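Saturday, May

In from 9.10. Laine Kalniņš doing textiles, me on small stuff and labels. Leopoldo Cervantes came in after lunch for the shelving and stayed till we locked up.

Aim for the day was to get through the soft goods that have been piling up since the Kenis boxes arrived, and to end up with one list that matches what is on the floor. The old list said 3,115 lines. Laine thinks it was made by joining two older ones, and after an hour with it I agree. There are whole runs where the same cushion cover turns up under Mallell and again under Valdovinos with a different code. We struck out the doubles as we met them. Should come down to roughly 3,000 when it's finished, but we only reached the end of the M codes.

Morning

Bedding first. Pillows go by filling, then by size. Anything with a cover on stays in its cover and gets one line on the list, cover and pillow together. We argued over this last time and the argument is closed, please don't start pulling them apart again.

Pillows stand upright against something when they're waiting to be logged. Flat on the floor they get trodden on and the bottom one in a stack goes out of shape. Laine tried three ways of stacking and the upright row was the only one where she could get at the labels without shifting everything.

The 500 tie-on labels from Olluveo are too stiff for socks and thin fabric. The string hole tears if you pull. Fine for bags and anything with a handle. For socks I went back to writing the number on paper tape and sticking it to the bag they go in. Ordered nothing yet, want to see if the softer ones in the drawer will do.

Afternoon

Colour names took longer than they should. The list has "ochre", "mustard", "saffron", "amber" and in one place "warm". We now use mustard for all of the orange-yellow group unless two pieces sit side by side and are plainly different. Leopoldo wrote this on the board. White stays white. Anything between white and grey goes down as pale grey and we don't go further than that.

Socks: plain ones in one crate, patterned in the other. For patterned, put down the ground colour first and then the pattern, so "black, white hearts" and not "hearts, black". It makes the sorting work on the sheet. Two-tone heels count as plain. Singles go in the bag on the back of the door and get looked at once a month, and if the other one hasn't turned up by then they go to rags. 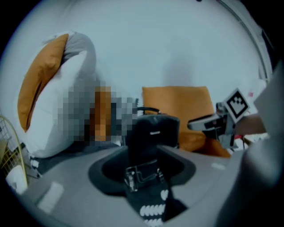

Soft goods, afternoon. Black with white hearts at the front, white pillow with mustard cover at left.

Small padded bags are giving trouble because they could go under bags or under cushions. Decision for now: if it has a handle, it's a bag. Laine isn't happy with that but couldn't think of a better one before tea.

Shelving is up on the long wall except for the top two brackets. Leopoldo had the wrong screws for those and will bring longer ones. Nothing heavy on the top shelf until then - blankets at most.

Left over

- N codes onwards still to check against the floor.
- Work out which of the Mallell and Valdovinos doubles has the right code. I've kept the Mallell one each time, in pencil.
- Paper tape is nearly finished, one roll left.
- Ask Kenis whether the 2 boxes marked "mixed" were meant for us. Not opened.
- The marker for the board is dry again. Laine has the good one.

Locked up 5.40, lights off, heater off at the wall.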